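12 October 2026
By Chia-hao Mak

Hello again to everyone at the Solley fund – I promised you a proper update on the Evuncombe hedge project before the weather turned, and I've just about managed it!

The big news is that we've got 1,598 young plants ready to go in. Mostly hawthorn and blackthorn, with a bit of hazel and some dog rose (my favourite, I fought for it). They're heeled in at the Dirkham end of the lane, under straw, and they look very healthy to me. Spending is on budget apart from the tree guards, which went up in price after we'd put in our bid. I've covered the gap by buying fewer stakes, as the stretch by the barn is sheltered and can do without.

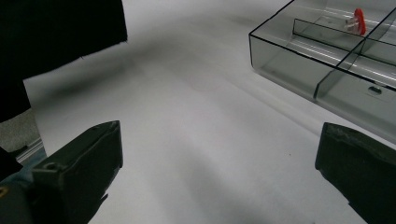
Khamphan thinks I'm wrong about the stakes and says the wind comes round that barn harder than anyone expects, so would we please keep a bundle back. Fair enough – I've set aside 60, and we'll see how the first gales go.

The ditch took longer than planned. We had five days of digging down for it and needed seven, what with the old drain collapsing halfway along, and the farm next door kindly let us bring the digger in through their top gate. The water now runs to the pond again and the lane is passable in wellies, if you're brave. 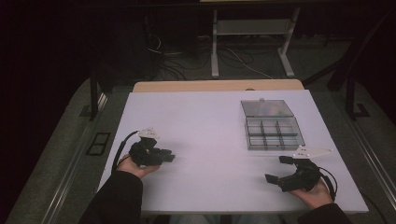
What's next

Planting starts in November, working up from the ford. I'd like to move the last slice of the guard money over to mulch, if you're happy with that, and I'll need a yes from you before I order. Receipts for the digger hire are coming by post with the signed claim form.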